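Fevholm Automation Center
Open Day thread, November

1/7
The Fevholm Automation Center welcomed visitors to its annual open day this month. This thread gives a short account of the program for those who were unable to attend. Attendance reached about 2,000 over the full day, including school groups, local employers and families from the surrounding towns.

2/7
The doors opened at 9:30 a.m. with remarks by our director, Nour Semaan. She thanked the Trostuvov Technical College, whose students served as guides on both floors and answered questions in the main hall until closing.

3/7
The bin picking station drew steady interest throughout the morning. Anselmo Queiroz and Wissam Rizk of the handling group led the sessions and explained how the arm is directed to reach into a metal bin and close its fingers on a single item among several.

The objects are ordinary ones. A cup, a round brush and a small toy differ in shape and surface, and each asks something different of the gripper. Visitors were invited to suggest which item the arm should try next.

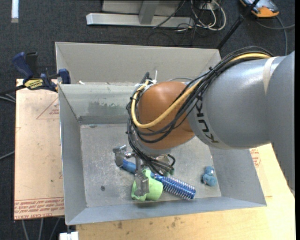 4/7
Talks in the lecture room

Washington Frota spoke on the upkeep of cables and hoses on industrial arms, a subject that brought many questions from maintenance staff in the audience. Marwan Majali of Garkance followed with a talk on training for machine operators. Both talks ran past their allotted time. The slides will be posted on the Center's website before the end of the month.

5/7
Nineteen students from the Kamel summer course presented their final projects on the upper floor. The work covered sorting, labeling and simple inspection tasks. The Center congratulates all of them and thanks their teachers for making the trip.

6/7
Several visitors asked whether the handling group accepts outside visits during the year. It does. Schools and companies may request a session of up to 2 hours by writing to the visitor office. Groups should state their size and any access needs when they write. Safety glasses are provided at the front desk.

7/7
The Center regrets the long wait at the coat check in the early afternoon. A second desk will be in place next year. Items left behind may be claimed at reception on presentation of a short description.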